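We'd been meaning to visit the household goods fair at Bepari for years, and in the end it was my sister's birthday that settled it (she has a weakness for storage boxes, and I have a weakness for a day out with a packed lunch). The coach from Akonis took us over the hills in lovely sunshine and we were through the gates by 10, with a free tote bag each and no plan at all.

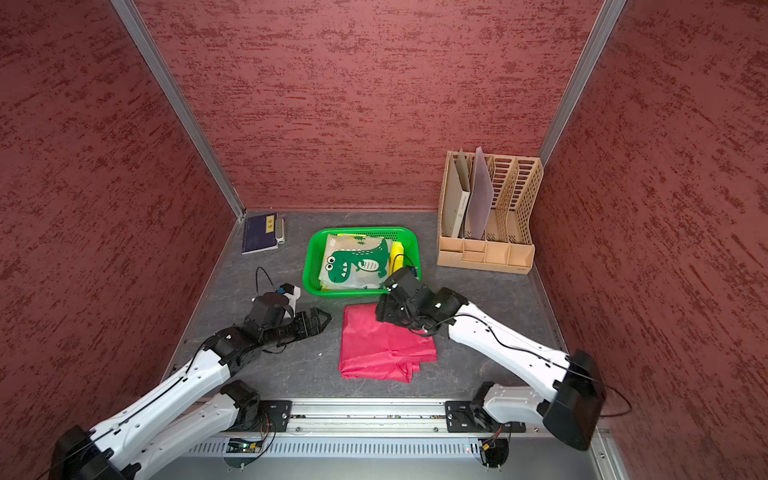
The main hall is much bigger than it looks from the car park. There were 582 stands according to the programme, and I dare say my feet met most of them! We began with the kitchen aisle, where a very patient lady at the Eltato stand let us try every peeler on her table, and then we had a good long sit-down with tea and a slice of seed cake that was worth the fare on its own.

After lunch we moved on to the children's end, all bright colours and cheerful faces, and I'm afraid I slowed us down badly there, with the grandchildren's presents to think of.
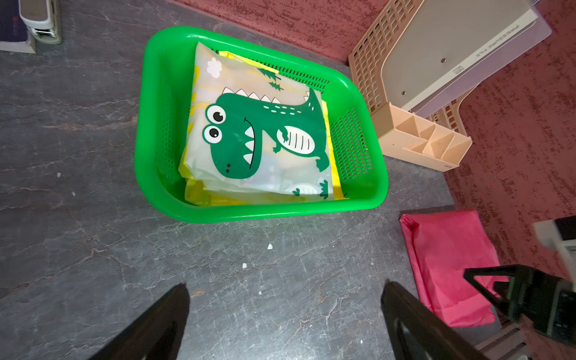
Green basket with dinosaur bags

My sister, meanwhile, had found the Stisix talk on mending and stayed for both halves of it. She came out with a darning kit and a great many opinions about wool, which kept us going right through the queue for the cloakroom.

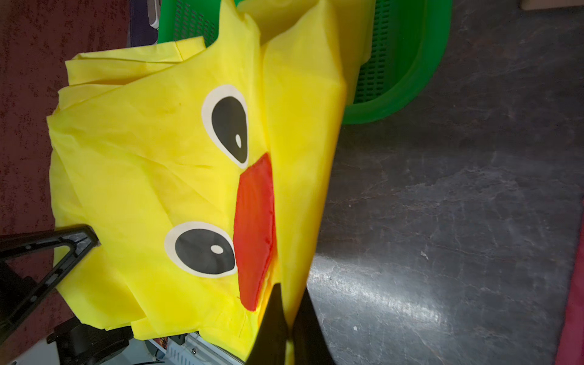
We caught the last coach with 4 minutes to spare, rather heavier laden than we'd set out. The fair is back in May, and tickets bought early include the coach, so do look at the times before you book.

Bepari Fair visit notes | Contact us | Copyright Akonis Day Trippers | Back to top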